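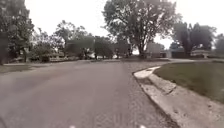 주거지 가로의 가장자리 읽기: 차도, 측구, 연석, 잔디
강의 노트 4 / 가로 환경 기초

담당: Oanh Triệu
실습 조교: 석슬기, 반민규

1. 이번 시간의 주제

지난 시간에는 도로의 폭과 차선에 대하여 공부했습니다. 이번 시간에는 도로의 가운데가 아니고 가장자리를 공부합니다. 학생들이 현장에 가면 보통 차도의 포장만 기록하고, 가장자리는 한 줄로 "연석 있음"이라고 씁니다. 이 기록으로는 물이 어디로 흐르는지, 휠체어가 어디로 올라갈 수 있는지 알 수 없습니다.

첫머리의 사진은 주거지의 굽은 도로입니다. 회색 아스팔트 차도가 오른쪽으로 완만하게 굽어 있고, 그 오른쪽에 콘크리트 측구, 연석, 잔디가 차례로 붙어 있습니다. 오늘 노트의 용어는 대부분 이 사진을 보면서 확인할 수 있습니다. 저는 한국어가 모국어가 아니기 때문에 용어를 영어와 같이 적었습니다. 다른 번역어를 쓰는 책도 있으니 시험 답안에는 어느 쪽을 써도 됩니다.

2. 용어

차도(carriageway): 차가 다니는 포장 면입니다. 주거지에서는 아스팔트가 많습니다.

측구(gutter): 차도와 연석 사이에서 빗물을 모아 흘려보내는 띠입니다. 한국의 책에서는 L형 측구라는 말도 나오는데, 이것은 측구의 바닥과 연석이 하나의 단면으로 된 경우입니다. 사진만 보고 L형인지 아닌지를 판단하지 마십시오. 이음매를 현장에서 확인해야 합니다.

연석(curb): 차도 쪽과 보도 또는 녹지 쪽을 나누는 턱입니다. 기능은 경계 표시, 물의 차단, 그리고 차가 넘어가는 것을 어렵게 하는 것입니다.

연석 낮춤(curb cut): 연석의 높이를 내려서 차나 사람이 지나갈 수 있게 만든 구간입니다. 차량 진입로 앞에 있는 것과 보행자를 위한 것은 목적이 다르고, 허용되는 경사도 다릅니다.

진입부 경사면(apron): 차도에서 진입로로 올라가는 짧은 경사 구간의 판입니다.

3. 표면의 거칠기

사진의 아스팔트는 비교적 매끈하고 닳은 느낌이며, 길이 방향으로 조금 어두운 얼룩과 줄이 희미하게 보입니다. 측구의 콘크리트는 자갈 같은 질감으로 훨씬 거칩니다. 두 재료의 경계는 색보다 질감으로 찾는 것이 쉽습니다.

어두운 얼룩을 보고 바로 "보수 흔적" 또는 "기름"이라고 쓰는 학생이 많습니다. 사진에서 알 수 있는 것은 색의 차이까지입니다. 원인은 현장에서 손으로 만져 보고, 가능하면 관리 기록과 비교한 다음에 쓰십시오. 야장에는 관찰과 추정을 다른 칸에 적습니다.

거친 측구는 자전거를 타는 사람에게도 중요합니다. 차도 끝으로 붙어서 달리면 바퀴가 재료의 경계를 밟게 됩니다. 두 재료의 높이가 다르면 작은 턱이 생기므로, 조사할 때 자를 대고 단차를 잽니다.

4. 곡선 구간의 연석

직선 도로에서는 연석을 한 점에서 재어도 큰 문제가 없습니다. 곡선에서는 그렇지 않습니다. 사진의 연석처럼 도로의 굽은 선을 따라가는 경우에는 곡선이 시작하는 점, 가운데, 끝나는 점을 모두 표시해야 평면도를 그릴 수 있습니다. 교차하는 도로 가까이에서는 연석이 시야에서 사라지는 일이 많습니다. 이때 도면에 선을 상상으로 이어 그리지 말고, 파선으로 표시하고 "미확인"이라고 쓰십시오.

측구의 폭에 대한 질문도 매년 받습니다. 사진에서 측구는 앞쪽이 넓고 멀어질수록 좁습니다. 원근 때문에 폭이 일정한 띠도 이렇게 보이니까, 사진으로 폭의 변화를 말할 수 없습니다. 줄자로 두 곳 이상을 재야 합니다.

5. 연석이 끊어지는 곳

연석의 중간에 주변보다 밝은 콘크리트 판이 있고, 짧은 경사 구간을 만들고 있습니다. 모양으로는 연석 낮춤 또는 진입로의 진입부로 보입니다. 어느 쪽인지 결정하려면 다음을 확인해야 합니다.

- 판의 뒤쪽에 포장된 진입로가 계속되는가
- 판의 폭이 차 한 대가 지나갈 만큼인가
- 보도와 연결되는가
- 점자블록 같은 보행자용 표시가 있는가

밝은 색은 콘크리트가 더 새것이라는 뜻일 수도 있고, 배합이나 마감이 다르다는 뜻일 수도 있습니다. 색만으로 시공 연도를 추정한 보고서는 감점합니다.

6. 잔디와 차도의 관계

연석 바로 뒤에 짧게 깎은 넓은 잔디가 있습니다. 이런 단면에서는 연석과 잔디 사이에 보도가 없습니다. 멀리 교차하는 도로 쪽에는 밝은 포장의 띠가 가로로 보입니다. 보행자의 길을 조사할 때는 이 두 곳을 연결해서 생각해 보십시오. 사람이 굽은 도로를 따라 걷는다면 차도의 끝으로 걷는가, 잔디 위로 걷는가? 정답은 하나가 아니고, 관찰 시간에 따라 결과가 달라질 수 있습니다.

잔디의 높이가 연석의 윗면보다 높으면 흙이 비와 함께 측구로 내려옵니다. 반대로 낮으면 연석 뒤에 물이 고입니다. 그래서 단면도에는 잔디 면의 높이도 꼭 넣습니다.

7. 실습 과제

2인 1조로 Pokgate 주거 구역의 도로 한 구간을 조사합니다. 구간의 길이는 700미터를 넘지 않게 하십시오. 조 편성은 반민규 조교에게, 장비 대여는 석슬기 조교에게 문의합니다. 대여는 오전 11시부터 가능합니다.

제출물
- 가장자리의 단면도 네 장(곡선 구간을 한 장 이상 포함)
- 연석이 끊어진 곳의 위치를 표시한 평면도
- 관찰과 추정을 나눈 야장의 사본

단면도의 축척은 조에서 정하되, 네 장 모두 같은 축척을 씁니다. 치수는 밀리미터로 적습니다. 작년에 센티미터와 섞어 쓴 조가 있어서 채점이 어려웠습니다.

차도 안에 서서 측정하지 마십시오. 한 사람이 재는 동안 다른 사람은 차가 오는 방향을 봅니다. 조끼는 장비와 함께 빌려줍니다.

8. 다음 시간

빗물받이의 위치와 측구의 종단 경사를 다룹니다. Ineke Verhoeven 선생님의 배수 강의 노트에서 경사 계산 부분을 읽고 오십시오. 계산기가 필요합니다.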